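1st March

Notebook, Flollomgate tract, second entry

Got back from Flollomgate with mud up to my knees and the soil auger in two pieces, so this one gets written up tonight while I can still read my own handwriting. Anybody picking up this listing after me, start with the bit on the access road, it's the part that'll cost you an afternoon.

The quick version: 76 acres, mostly hardwood on the slope, a strip of old pasture along the top, and a creek bottom that is a lot wetter than the old survey wants you to believe. I'd been calling it "the dry side" all winter on the strength of a map. I take it back.

Access

The county road part is fine, gravel, well drained, no complaints. Then you turn in at the Sturkell gate and it all goes downhill (literally, it's a ten percent grade or I'm no judge). The deeded easement crosses the Sturkell place along the fence and comes out by the old loading pad. The track people drive on does not. It swings wide around a low spot, and I paced it off at 100 feet outside the easement at the worst point. Everybody has been happy with that arrangement for years, as far as I can tell, but a buyer's lender isn't going to be happy with it at all!

So two choices. Either we get the easement redrawn to match the track, or somebody puts a culvert in the low spot and the track moves back where the paper says it belongs. I'd start with the first. I drafted a sketch for the surveyor and it's in the Flollomgate folder, the blue one, not the green one, the green one is still the Harkis timber stuff.

Test holes

Put down 12 holes with the hand auger, spaced along the bench where a house would go. I wanted to know how deep you get before gray mottling shows up, which is my poor man's guess at where the water sits in a wet spring. The holes on the upper end were lovely. Brown loam, then a reddish clay with good structure, crumbly, no mottles until I ran out of auger. The lower ones got worse fast. The last 5 had mottling above knee depth and the very last one started filling while I was writing down the one before it.

I'm not a soil scientist and I put that in capitals at the top of the field sheet. A proper perc test still has to be done before we say the word "homesite" anywhere in the ad. I'd hold off on that until April, when the ground has had its worst and the tester won't get a flattering number. A seller might grumble about the wait. Let them grumble, I've seen what happens when the flattering number falls apart a week before closing.

The auger: the pin sheared in hole eleven. I finished with a bolt from the truck, which held for exactly as long as I needed it to and then went somewhere in the leaves. Need a new pin, and I'm going to buy two.

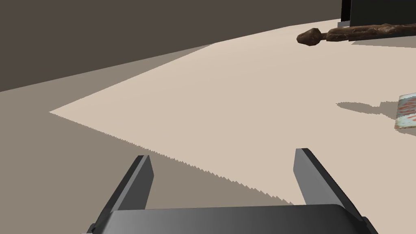 Timber

Walked the slope from the loading pad down to the creek and back up the other side of the draw. It's better than I remembered. White oak and hickory mostly, some poplar in the draw that's gone up straight as pipe, and beech hanging on in the shade. Somebody cut in here a good while back and they were decent about it, the stumps are low and the skid trails were water-barred. You can still feel the bars under the leaves when you step on them.

I only did a few plots with the prism, enough to know it's worth paying a forester for a real cruise. Didn't write down a value and I'm not going to guess at one in here, because last time I guessed in the notebook the guess ended up in a brochure. What I will say is that the lower third would be a miserable place to log. It's wet, it's steep on both sides, and the only sensible way out is uphill across the pasture. If a buyer asks about cutting it, point them to the upper slope and be plain with them about the rest.

There's privet coming in along the creek. Not terrible yet, patches mostly, but it's the kind of thing that's cheap this year and a nightmare later on. I flagged the thickest patch with pink tape.

The Saraç corner

This is the one I was worried about, and it went better than I expected. The northeast corner is shared with the Saraç tract, and the old deed calls for an iron pin "at a large chestnut," and of course there hasn't been a large chestnut standing here in anybody's lifetime. I went in with the metal detector and a rake and got nothing for most of an hour except fence staples and a horseshoe (kept the horseshoe). Then I quit looking where the map said and followed the old fence wire instead, the stuff that's grown right into the trees, and ran it out to where the two lines would meet. Detector went off on the second sweep. Iron pin, bent over, a hand deep in leaf mold. I was so pleased I said something out loud to it.

Flagged it, took a GPS reading, put a stake beside it with orange paint. Did not straighten it, did not touch it other than to brush it off. That's for the surveyor, and please, if you go out there, leave it be.

The reading puts the pin a little east of where the tax map draws the line. Tax maps are tax maps, so I'm not losing sleep, but the acreage in the ad should say "per deed" until the new plat comes in.

To do

Send the easement sketch and the corner reading to the surveyor together, so it's one trip for them.
Ask the county whether the culvert would need a permit. I think it does with the creek that close.
Auger pins, two.
Pull the phrase "dry creek bottom" out of the draft listing. My phrase, my fault.
Get the gate chain replaced at Sturkell, it's rusted to where I had to lift the whole gate to get it off the hook.
Book the perc test.
Move the Harkis timber papers out of the green folder and into their own box, they're taking over the shelf.

Boots are on the porch and they can stay there until I've had supper.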